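Comment une chanson arrive-t-elle dans un film ?

Tu regardes un film, l'héroïne quitte son village, la route défile, et hop, une chanson démarre ! Trois minutes plus tard, tu l'as déjà dans la tête, et le lendemain tu la fredonnes en te brossant les dents. Mais d'où vient-elle, cette chanson ? Et est-ce bien l'actrice qui chante ?

Tout commence par le scénario. Le réalisateur le lit avec la compositrice (ou le compositeur) et ils cherchent ensemble les endroits où il faudrait de la musique. Prenons « La Rivière de Yao », un film musical tourné près de Cinville. L'histoire parle d'un garçon qui veut retrouver sa grand-mère de l'autre côté des montagnes. La musique est d'Amancay Sosa, et elle a commencé par une toute petite mélodie de cinq notes, jouée au piano avec un seul doigt. Cinq notes ! On les entend quand le garçon part, puis quand il se perd, plus lentes et plus graves, et enfin quand il arrive, avec tout l'orchestre. Une mélodie qui revient comme ça, attachée à un personnage ou à une idée, s'appelle un leitmotiv. C'est un mot allemand, tu peux le prononcer « laille-t-motif ».

Ensuite viennent les paroles. La personne qui les écrit s'appelle un parolier ou une parolière. Son travail ressemble à un casse-tête : chaque syllabe doit tomber sur une note. Essaie avec « Frère Jacques » en remplaçant les mots par ceux de ton choix, tu verras, c'est très amusant et un peu énervant aussi.
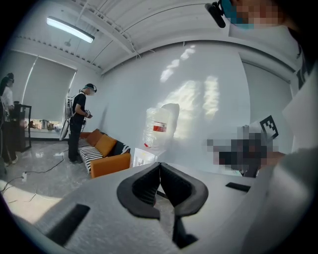
Et la voix, alors ? Dans beaucoup de films, l'acteur que tu vois à l'écran ne chante pas du tout. Un chanteur ou une chanteuse enregistre la chanson en studio avant le tournage. Le jour où l'on filme, on passe l'enregistrement très fort et l'acteur bouge les lèvres exactement au bon moment. Cela s'appelle le playback. En Inde, les chanteurs de playback peuvent devenir de vraies vedettes, et leur public les reconnaît dès les premières notes !

Pour « La Rivière de Yao », les voix ont été enregistrées au studio Marstead, dans une pièce aux murs couverts de mousse pour qu'il n'y ait pas d'écho. La chanson du départ a été recommencée 49 fois. Un jour la voix était trop triste, un autre jour trop gaie, et une fois quelqu'un a éternué en plein refrain.

L'orchestre, lui, a besoin de beaucoup plus de place. Un orchestre de film peut compter jusqu'à 60 musiciens : des violons, des violoncelles, des flûtes, des cors, des percussions... Ils jouent souvent devant un grand écran où passe le film sans le son. Dans leur casque, ils entendent un petit « clic, clic, clic » régulier qui les aide à rester ensemble.

Reste le mixage. On règle la force de chaque son : la voix, les instruments, les pas, le vent. Si les violons couvrent les paroles, on les baisse un peu. Si la flûte disparaît, on la remonte.

Parfois, les chansons quittent même l'écran. En septembre, celles du film seront jouées en concert à Ernivport, dans une salle de 2 908 places, avec les images projetées derrière les musiciens.

À toi de jouer ! Choisis une scène d'un film que tu aimes, coupe le son et mets une autre musique. Une course-poursuite avec une berceuse, par exemple. Tu ris ou tu as peur ? Recommence avec un tambour.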